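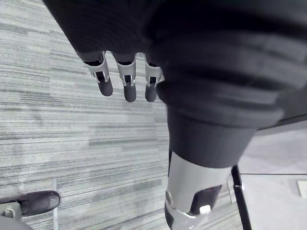 Three fingers, all pointing down at the floor.

Ritva Koskela
Jun 13, 2020

Right, a few people asked how the cloud bill tidy-up went at work, so a thread. It's long and there's a lot about snapshots in it. Mute me now if you've got a nice weekend planned.

12 replies · 38 shares

Background for new people: I look after the servers at Pandley. We do booking software for leisure centres and village halls. Small ops team, which is me, plus my sister Aino two days a week (yes, we work together, yes, it's fine, we've had one row and it was over a label maker).

3 replies · 4 shares

We moved out of our own server room in Tekevthorpe a couple of years ago and everything went to Tundus, our hosting company. Lovely move, no complaints. No more driving over at night when the air con trips! But a rack you've paid for doesn't send you a bill every month, and Tundus very much does.

2 replies · 9 shares

Bookings fell off a cliff in spring, all the halls shut, and in April the boss came on a call and asked why we had a fraction of the traffic and the same hosting bill. Fair question. I said I'd look into it and then went and made a cup of tea, as I had no idea.

7 replies · 31 shares

First thing I did was read the bill. Properly, the whole thing, all the lines. I'd been looking at the total every month and going "hm, similar" and closing the tab. Please go and read yours. It's a horrible document but it's all in there.

5 replies · 64 shares

The web servers I'd been fretting over for months were a small slice. Storage was the big one. And inside storage the big one was snapshots, the point-in-time copies of disks you take before you do anything scary.

1 reply · 6 shares

We had 2530 of them.

19 replies · 100 shares

I'll wait while you stop laughing. We have a script that takes a snapshot of every disk before an update. I wrote it in our first week and was very pleased with it. It had a bit at the end for deleting the old ones, and that bit was commented out with a note saying "turn on once tested". My initials next to it, too, so I couldn't even blame Aino.

22 replies · 57 shares

So you'd think, delete the lot, job done. I nearly did. Aino asked which ones we were meant to keep and I opened my mouth and nothing came out.

4 replies · 8 shares

Some of our customers are councils and their contracts say how long we hold on to data. Others say we have to get rid of it after a set time. So we were paying to keep things we'd promised to delete, and I felt a bit sick. That turned a money job into a much more serious job in the space of one phone call.

6 replies · 29 shares

We spent two days with the contracts and a spreadsheet. Customer down the side, what we promised across the top. Dull as anything, but I wish we'd had it from day one. It now lives in the same place as the server docs and the sales lot have to fill in a row before anything gets signed.

3 replies · 17 shares

Then tags! Every disk and every snapshot gets an owner, a customer and a throw-away date. If you're starting out somewhere new, do the tags first. Doing them afterwards means sitting there with a name like "db-new-new-2" trying to remember who you were at the time.

11 replies · 46 shares

We ended up with 81 disks where neither of us could say what they were for. Not attached to anything, no labels, names like the one above. I wanted to bin them. Aino wanted to keep them. We compromised: took one last copy of each into the cheap slow storage, gave the copies a throw-away date, and deleted the disks.

4 replies · 12 shares

Then I sat and watched the monitoring all afternoon with my stomach in a knot. Quiet. Next morning, an email from accounts, subject line "is the thing down".

8 replies · 22 shares

The thing was down. One of those disks got attached for an hour a month to run the old invoice export to Kandpal, the finance package we all thought we'd stopped using. Accounts had not stopped using it. Accounts had never been told we'd stopped using it.

14 replies · 51 shares

We had it back by lunch from the slow copy. It took far longer than I'd guessed, as slow storage is slow getting out as well as going in, and I'd never tried it. So that's on the list now: once a month we pick one copy and restore it for real, with a stopwatch. Aino picks, so I can't choose an easy one.

5 replies · 33 shares

Other bits that helped, in no order. The test servers now go off at night and at weekends. One developer grumbled, and he can turn his own back on with a single command, so he's fine. We also had a load balancer with nothing behind it. It had been cheerfully balancing nothing for over a year.

9 replies · 40 shares

Bits that didn't help: the cost dashboard. I spent ages on it, it has lovely colours, and I've looked at it twice. What works is an email on Monday morning with the 5 things that went up most since last week. I can read that on my phone before I've got my shoes on.

6 replies · 48 shares

The bill's down by roughly a third. I'd hoped for more, but some of what we pay for turns out to be stuff we need, annoyingly. The boss is happy. Accounts have forgiven me and are moving off Kandpal at year end – I'll believe it when I see it.

2 replies · 11 shares

And yes, the delete part of the script is switched on. I ran it in pretend mode for a fortnight first, where it only prints what it would have removed, and it wanted to remove one thing it shouldn't have. A date written the American way round. So do that bit too.

7 replies · 36 shares

Couple of people asking for the spreadsheet. I'll strip the customer names out and put up a blank version next week. Shout at me if I forget!

16 replies · 15 shares

More from Ritva Koskela
Moving out of the Tekevthorpe server room, part two: the cables
What I put in an on-call handover note
Small rant about password rotation
Aino's label maker, a review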